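Search this site Search Enter keywords Go

Grokgate Employment Advice Project
Progress report to the Braleck Fund, second reporting period

Prepared by Ifor Hopkin, casework manager

1. Scope of the period

The grant pays for one full-time solicitor, one part-time paralegal and the fixed costs of the evening advice line. It covers unpaid wages, unlawful deductions, holiday pay and unfair dismissal. Discrimination claims are taken on only where they arise from the same facts as a wages or dismissal claim. Personal injury and immigration matters are referred out, as set out in the funding agreement.

The reporting period closed at the end of April. Figures are taken from the case management system on the closing date and have been checked against paper files where the two differed.

2. Volume

The advice line took 1,431 calls. Repeat calls on the same matter are included in that figure, as the system logs each call separately. We intend to separate first contacts from repeat contacts in the next period. More than 200 callers were given written advice following the call. Full casework files were opened for 50 of these, which meets the target in the agreement.

The most common issue was deductions from final pay, usually for training costs, uniform or alleged stock losses. In most of the files reviewed, the written contract either contained no clause permitting the deduction or contained one too vague to rely on. Holiday pay on termination was the next largest group. Dismissal cases were fewer but took up the larger share of solicitor time.

3. Early conciliation and tribunal work

All claims pass through early conciliation before a claim form is lodged. Settlement at this stage remains the normal outcome for small wages claims. Employers who had not replied to our letter before action often replied once a conciliator made contact.

Two matters went to a final hearing. In the first, the tribunal found for the client on holiday pay and against her on notice pay. In the second, judgment has been reserved. A third matter was listed and then postponed by the tribunal at short notice, and the preparation time for it will have to be spent again in part.

Time limits continue to be the main cause of claims we cannot take forward. A number of callers had spent the whole of the limitation period in an internal grievance procedure, in the belief that the clock stopped while it ran. The standard advice sheet now deals with this point in its opening paragraph.

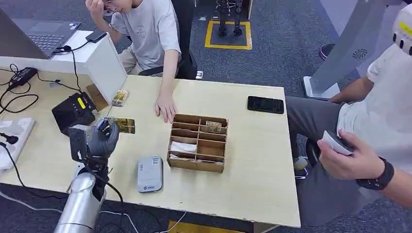

Uldis Avotiņš would go further on time limits: the sheet comes too late for most people, he wrote in his comments on the draft, and the warning should be read out by whoever picks up the call, before any details are taken. He also asked that the date of the last payment of wages be recorded on every call, including those that end without advice.

Both suggestions have been adopted. The call script has been amended and the date field is now mandatory. Calls are slightly longer as a result.

4. The Bula group

A group of former kitchen and cleaning staff at Bula approached the project together. Their claims concern unpaid hours at the start and end of shifts. The facts are similar but the contracts are not, as some staff transferred from an earlier contractor on different terms. Separate files have been opened and a single schedule of loss is being drawn up. Le Goff, acting for the employer, has agreed to disclose the rota records without an order. Clock-in data is still outstanding.

5. Staffing and supervision

The paralegal post was vacant for part of the period and has been filled. File reviews were held monthly. One file was found to lack a signed authority, and this has been put right. No complaints were received.

6. Variances

Spending on interpreters was above budget – the Bula files account for most of the excess. Spending on counsel's fees was below budget following the postponed hearing and is expected to fall in the next period instead. We ask the Fund to approve a transfer between the two lines. No increase in the total is sought.

7. Next period

Work planned:
– issue of the Bula claims if conciliation does not settle them
– separate reporting of first and repeat calls
– a revised letter before action for training cost deductions
– evening line to stay open until 8 pm, subject to paralegal cover

Related items
Progress report, first reporting period
Deductions from final pay: advice sheet
Early conciliation: what to send and when
Referral routes for immigration and injury matters

Contact us | Accessibility | © Grokgate Employment Advice Project | Back to top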